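Packing light, or my version of it

So I'm back from twelve days in Skastell, and I promised a few of you I'd write up how the one-bag thing went. Short version: good! Longer version: I wore the same pants a lot.

The bag was my old Flindero, the one with the broken zipper pull I keep meaning to fix (it has a paper clip on it now and the paper clip is doing great). My rule was that everything had to fit without sitting on it. I failed that rule the first night and took out a sweater and my second pair of shoes, and then I put the sweater back in at six in the morning while the cab was waiting.

The bus from Millska is 262 kilometers and I'd forgotten how slow the last part is, all those bends above the river. Illia Antoniuk told me to sit on the left for the view, so I sat on the left, and the view was on the right. Thanks, Illia. Bus fare was 785 one way, and the return was only 700 for reasons the driver didn't feel like going into.

What I'd do again: wear only dark colors. Everything goes with everything, and coffee doesn't show. Black tops especially, I could bring four of those and be happy for a month. I'd also wash things in the sink every second evening and roll them up in a towel before hanging them, a trick I got from Tymofii Palamarchuk years ago.

What I'd skip: the travel pillow, the "just in case" umbrella, and both of the books, which I never opened. I bought a crime novel at the station in Mok and read that instead, all of it, in one day, with a bag of sunflower seeds!

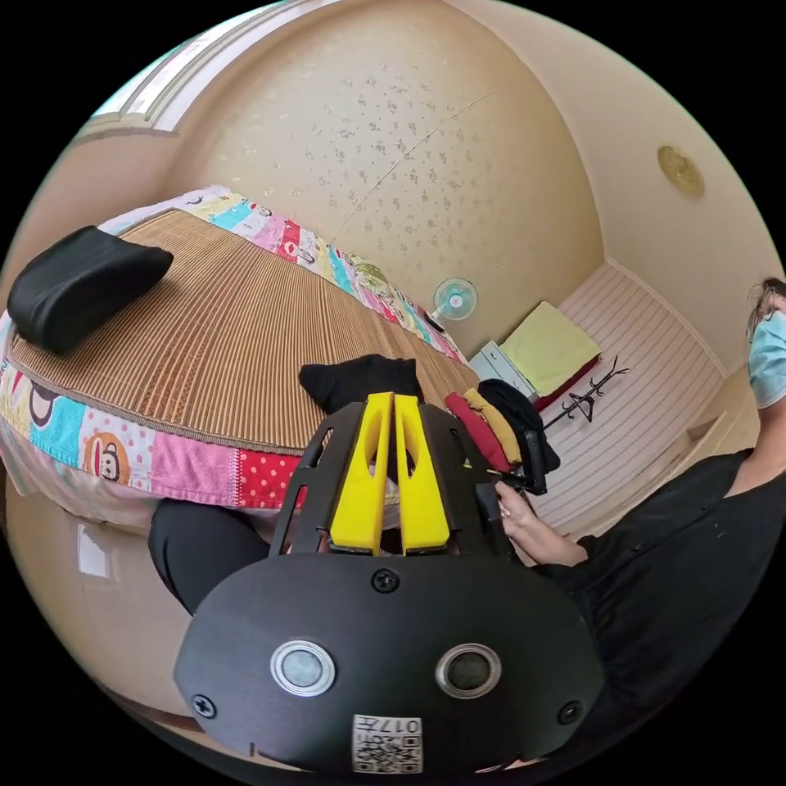
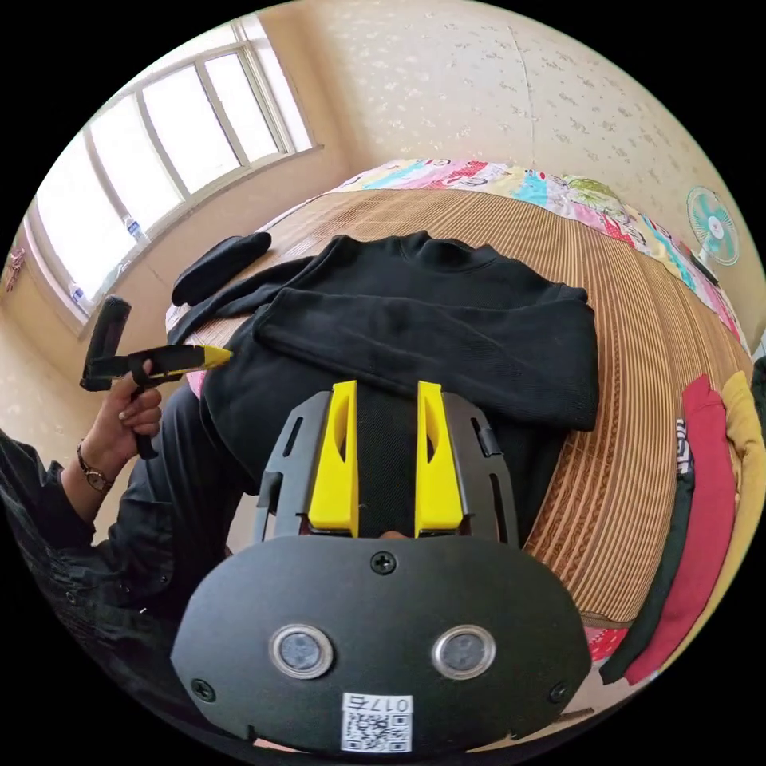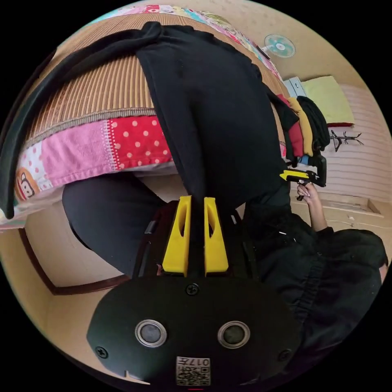
Something black and the yellow fingers, in all three.

Page last changed in July, 9:40 pm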